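We bought the Ojo busy panel as a test object for Pillanlow, our method for learning a slider move from a few demonstrations. At 8 pounds it is cheap enough to replace.
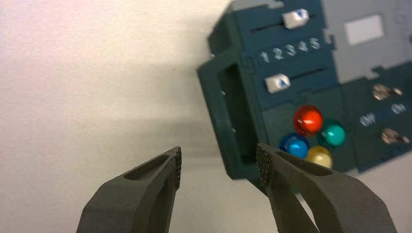

We gave it 400 demonstrations from up to 2 operators, then 1,195 trials. The sliders suit the work well – the numbers make a result easy to score. The round buttons are less useful, as a light touch and a full press are hard to tell apart from the wrist view.

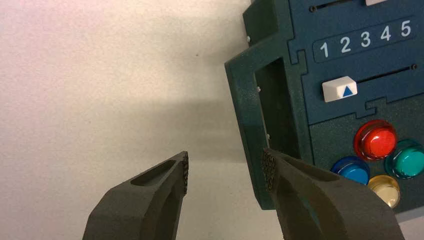 *Slider with the blue triangle, left end of its slot.*

Good for sliding tasks. For pressing, we'd still use the Mulmont board.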